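Section 4. Working a shift in the restroom bay

Applies to: all staff who record handling work with the Rernent hand grippers, and the cleaning crews who will later work alongside the Tutoditz service robot.

Read Section 3 (charging and pairing) first. Both grippers of a pair must be charged and paired before you enter the bay.

The restroom bay is where the fixtures, dispensers and small supplies for washroom jobs are handled by people holding grippers. The Tutoditz robot is trained on those recordings.

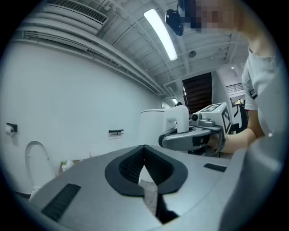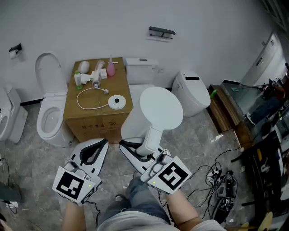 4.1 Before you start

1. Sign in at the bay terminal with your own staff number. Do not record under a coworker's sign-in, even for one task. Break times are worked out from the sign-in.

2. Read the task card. The card gives the task number, the items needed and the place where each item starts and ends. Tasks in the restroom group run from 1503 upward.

3. Set out only the items on the card. A plain cardboard box may be used as a work surface. Keep it clear of the walking path.

4. Check the floor. Cables must lie where you will not kneel or step on them. If a cable has to cross the walking path, tape it down first.

5. Check the marker plates on both grippers. Wipe them with a dry cloth. Do not use glass cleaner, which leaves a film on the print.

6. Look for the green indicator on each gripper. If either one is off or flashing, go to 4.6.

Note: Fixtures in the bay are not connected to water or drains. Do not use them. The staff restroom is at the end of the corridor, past the lockers.

4.2 Putting on the grippers

1. Take off rings, bracelets and watches.

2. Pick up the left gripper, then the right. They are marked L and R inside the handle.

3. Squeeze each handle fully and let go. The fingers should open and close without sticking.

4. Adjust any shoulder strap so that it lies flat and does not pull on your neck.

5. Hold both grippers still in front of you until you hear the tone. Recording begins with the tone.

CAUTION: Keep fingers, hair and loose sleeves away from the jaws. The rubber pads are soft but the linkage behind them is not.

4.3 Doing the task

1. Work at the speed you would use on a normal cleaning round. Faster is not better. A hurried recording usually has to be thrown out.

2. Pick up and put down items with the grippers only. If you need to use a bare hand, end the recording first.

3. You may sit, kneel or stand, whichever suits the height of the work. Use a kneeling pad if you expect to be on the floor for more than a few minutes. Pads hang behind the supply shelf.

4. Face the item you are working on. Turning your back to it for more than a moment leaves a gap in the recording.

5. If you drop something, pick it up and carry on. Dropped items are useful, and there is no penalty for them. Press the side button once afterward so the reviewer can find the spot.

6. When the task is done, hold both grippers still until you hear the second tone.

Note: Do the task the way you would do it at work, including the small habits. Vega Cantero, who led the night crew for years before moving to the bay, always turns a bottle so the label faces out before letting go of it. That step was not on the original card. It was added after the reviewers saw it in her recordings, and the robot now does it too.

CAUTION: Use only the empty bottles supplied for the bay. Never bring in a filled container of bleach, descaler or acid cleaner.

4.4 Breaks and rotation

The grippers are heavier than they feel in the first few minutes. Wrist and shoulder strain was the most common complaint when the bay opened, and the limits below were agreed with the crews.

1. Record for no longer than 20 minutes at a time.

2. Put both grippers on the rack and rest your hands before the next block. The terminal will not open a new block until the rest period has ended.

3. Change between floor tasks and standing tasks after each block if the cards allow it.

4. Report any numbness, tingling or soreness to the shift lead the same day. Reporting it does not affect your hours.

5. A crew member with a wrist, back or knee restriction can be placed on review work (4.5) for the full shift at the same rate of pay.

Questions about pay or placement go to Ya-wen Yuen in the staff office. The shift lead cannot change either one.

4.5 Review work

Each recording is checked by a person who knows the job. Reviewers come from the cleaning crews and are not expected to know anything about the software.

1. Open the recording at the review desk.

2. Watch it once all the way through without stopping.

3. Mark it Keep, Redo or Ask. Use Ask if the task was done in a way you have not seen before but which might be fine.

4. Write a short comment for every Redo. "Grip slipped at the lid" is enough. "Bad" is not.

5. Do not review your own recordings.

The restroom group needs 4000 kept recordings before the robot is allowed to attempt a full round. We have nearly 11 percent of them at the time of this edition, and the count is posted by the lockers at the end of each shift.

Note: Recordings are used to train the robot and for nothing else. They are not used to rate the speed or quality of individual staff. Faces are blurred before files leave the building. If you believe a recording has been used in another way, tell Nelu Enache or your shift representative.

4.6 If something goes wrong

Green indicator is off
Put the gripper back on its charger and wait for the light. If it stays off, tag the gripper and take another pair. Do not mix one gripper from each of two pairs.

Green indicator flashes
The pairing has been lost. Repeat the pairing steps in Section 3.

No tone after holding still
Check that the marker plates are clean and that nothing is hanging over them, including sleeves. If there is still no tone, sign out and sign in again.

Jaw sticks or closes unevenly
Stop. Put the gripper down and tag it. Do not push the fingers apart by hand. Shih-chieh Lau services the grippers and collects tagged ones at 3 p.m.

Rubber pad is torn or has come loose
Tag the gripper. A loose pad changes the grip enough to spoil a recording even when the task seems to go well.

Item breaks
End the recording, sweep up and take a replacement from the supply shelf. Write the item in the log so it can be reordered from Grendau.

4.7 What changes on the cleaning rounds

Crews have asked what the robot will take over and what it will not. The list applies to the first stage only, which is planned to start in December.

The robot will do:
– restocking of paper rolls
– moving supply bottles to and from the cart
– closing lids and seats before floor cleaning

Crew members will do:
– all work with cleaning chemicals
– all work in a restroom that is open to visitors
– the final check and sign-off for each room

One crew member stays with the robot through the whole round and carries the stop control. This is a crew job and counts as round time. The person carrying the stop control is not given other rooms to clean during that time.

No round is shortened and no crew is made smaller in the first stage. Any later change has to be announced at a crew meeting before it appears on the schedule. Csaba Kocsis keeps the list of questions for those meetings, and you can add to it on paper or at the terminal.

CAUTION: Do not walk between the robot and the fixture it is working on. If you need to get past, press stop, wait for the arms to drop to the rest position, and then go by.

4.8 End of shift

1. Place both grippers on the charging rack with the jaws open.

2. Return all items to the supply shelf. Leave the box and any platform in place for the next shift.

3. Wipe the rubber pads with a damp cloth and let them air dry.

4. Coil any cable you laid out yourself. Leave fixed cables alone.

5. Enter dropped, broken or missing items in the log.

6. Sign out at the terminal. Recordings are sent to the Yen server after sign-out – leave the terminal switched on overnight.

Continue with Section 5, Using the stop control.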